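FOR IMMEDIATE RELEASE
November 9, 2019

Dandness Robotics Club Opens Its Tidy Desk Project to New Members

Hi, I'm Davoud Mazandarani, and I run the student robotics club at Dandness. I usually leave the announcements to the school office, but I asked to write this one myself because I've been having way too much fun with this project to hand it over!

This fall our club has been teaching a robot arm to clean up a desk. The students named the project Zivum (they voted, I lost) and it starts with the stuff any student has lying around - markers, a pen holder, notebooks, a couple of heavy books. The goal is for the arm to find a marker on the table, pick it up and put it away in the holder. Sounds easy, right? My students thought so too, and then they spent most of a month on getting the fingers to close in the right spot.

We work on a cloth with a printed grid, which gives the students an easy way to talk about where things are. One group writes the code that moves the arm. The other group works on the camera side, so the arm can tell a notebook from the table it's sitting on. They swap every few weeks, and yes, there is some grumbling on swap day.

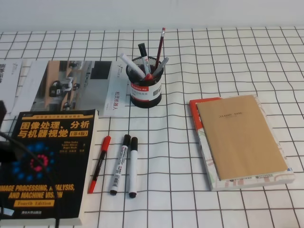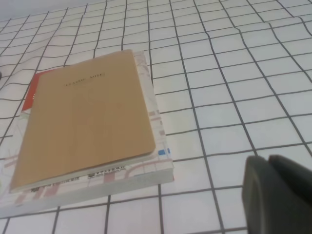
The desk setup for Zivum, with the pen holder and markers in the first photo and the gripper near the stacked books in the second.

The club started with 4 students and a lot of borrowed cable. We've grown since then, and we now have room for six new members. You don't need any experience with code. If you like taking things apart, or you're the one at home who always gets asked to fix the printer, come and see us. We meet after classes in the Hofstetter building, and you're welcome to sit in once or twice before you decide.

We're also getting ready for the Dirkach student robotics meet later in November, where our team will run the desk task in front of judges. Every team gets five minutes at the table, setup included, so we've been practicing the setup part a lot (plugging things in fast is a real skill, it seems). Families raised more than $700 toward the trip and our entry fee, and I'd like to say a huge thank you for that - the students were thrilled.

Reporters and parents who'd like to watch a practice can leave a message for me at the Dandness front office. Please give us a day or two to get back to you.

Contact: Davoud Mazandarani, Dandness Robotics Club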